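Drurncombe Community Help > Toys and Play Equipment > Cleaning and Storage

Sorting and cleaning a mixed set of wooden and plastic play food

Posted by greylead, June 12, 2018
Tags: play food, painted wood, storage, loan sets
Viewed 1068 times

I look after a play kitchen set that goes out on loan through the Drurncombe toy library. It was put together from several sources. Part of it is a Javidby set in painted timber, part is a plastic Vinar set, and the remainder came from donations with no maker's name on them. The catalogue card lists 37 pieces, excluding containers.

The set comes back mixed every time. Until now I have wiped everything with the same damp cloth and put it away in one tub. Over the past year the paint on a few of the timber pieces has started to lift at the edges, and one piece has swollen enough that its magnet no longer meets the other half. I would like a procedure that treats the two materials separately without turning each return into a full afternoon. 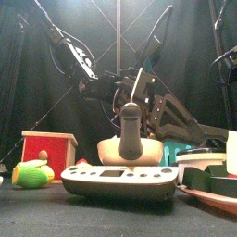
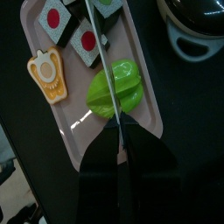
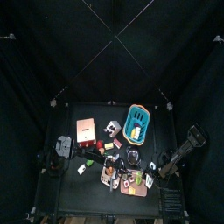

Cleaning and sorting are one problem for me, as the piece I pick up decides which bath it goes in. Some pieces are easy to place. The shiny green pepper on the pink tray is plastic and can be washed like any cup. The sushi blocks beside it have a speckled top and a dark side, and I do not want to soak anything with that much painted surface. The flat yellow pepper slice I have been treating as timber to be safe. Containers are a second issue. The teal basket with the orange rim tends to become the place where everything ends up, and I would prefer it held one category only.

Specifically:

Is there a quick way to tell painted timber from plastic on small pieces, without scratching them?

What can be used on painted timber that will not attack the finish?

Should the containers be assigned by material, or by kind of food?

I have a dishwasher, a laundry trough and one drying rack available. The trough is shared, so nothing can be left in it overnight.

3 replies, sorted by most useful

benchhook

Taking the three points in order.

Identification. Weight is unreliable at this size, as some plastic pieces are filled. Sound is better. Tap the piece lightly on a hard bench. Solid timber gives a short dull knock and hollow moulded plastic gives a higher rattle. Next, look for a mould seam. It runs as a fine raised line around the piece and can be felt with a fingernail even where it has been painted over. Look also at the cut face of anything that comes apart. On timber the inside face is often painted more thinly than the outside, and the grain shows through. If a piece fails to give a clear result, class it as timber. Plastic is not harmed by the timber method, so the error costs you a few minutes only.

Painted timber. Use a cloth wrung out in warm water with a small amount of plain dish soap, wipe each face once, then wipe again with a second cloth wrung out in clean water. Dry immediately with a towel. Stand the pieces on edge on the rack overnight. Do not lay them flat on the bench. Avoid anything with bleach, methylated spirits or citrus oil in it. Vinegar diluted one part to four is tolerated by most water-based finishes, but test it on the underside of one piece first and wait a day.

Where the paint has already lifted, stop wetting that edge. Sand it back with 400 grit until the step between paint and bare timber cannot be felt, then seal with a water-based clear coat sold as suitable for children's toys. Two thin coats — one thick coat will chip again at the same corner. The swollen piece may recover if it is left somewhere dry and out of the sun for a few weeks. I would not sand it before then. Check that the magnet is still held firmly. If it has any movement at all, take the piece out of the set.

Plastic. Warm water and dish soap in the trough, with a soft brush for creases and stems. I would keep it out of the dishwasher. The drying stage is hot enough to warp thin mouldings, and halved pieces trap water at the join. Open anything that separates before you wash it, and take any toy knife out first. Leave the halves apart until dry.

Containers. Assign by material. A borrower does not need to follow the system, but whoever receives the set does, and material is what decides the work. A coloured dot under each timber piece saves repeating the tap test. I use 11 mm round labels under clear nail varnish. They wear off after a year or two and are easily renewed. Put the same colour under the container.

ottoline_b

Dishwasher top rack, cold rinse setting, in a mesh bag. Have done it for years with the plastic ones. Wooden ones I just wipe when they look like they need it.

Corn cobs with a husk are a pain whatever you do, crumbs get down the sides. Old toothbrush.

trough_and_rack

I agree with most of the first reply but would sort the other way for a loan set. We ran material-based tubs at the Mahama playgroup from December onward and families put things back by type anyway: fruit with fruit, fish with fish. Every return had to be sorted twice. We changed to food categories in the tubs and kept the dots under the pieces for the wash. That takes less time overall, and a missing piece shows up sooner.

For a set of your size I would use the basket for fruit and vegetables, the tray for cut pieces, and a lidded box for the small items. Photograph each container packed correctly and fix a print inside the lid of the main tub.

On sanding, 400 grit is fine for the first pass. If the edge still feels furry after the first clear coat, go over it lightly with 2000 wet-and-dry, used dry, before the second. Wipe the dust off with a dry cloth — a damp one will raise the grain again.

One correction regarding labels. Check your library's rules before using anything adhesive on pieces meant for children under three. Ours did not allow it, and we changed to a dot of the same toy-safe paint instead.

greylead

Thanks. I will do the tap test this week and mark the timber pieces with paint dots. Undecided on the containers. I will try food categories for two loans and see what state it comes back in.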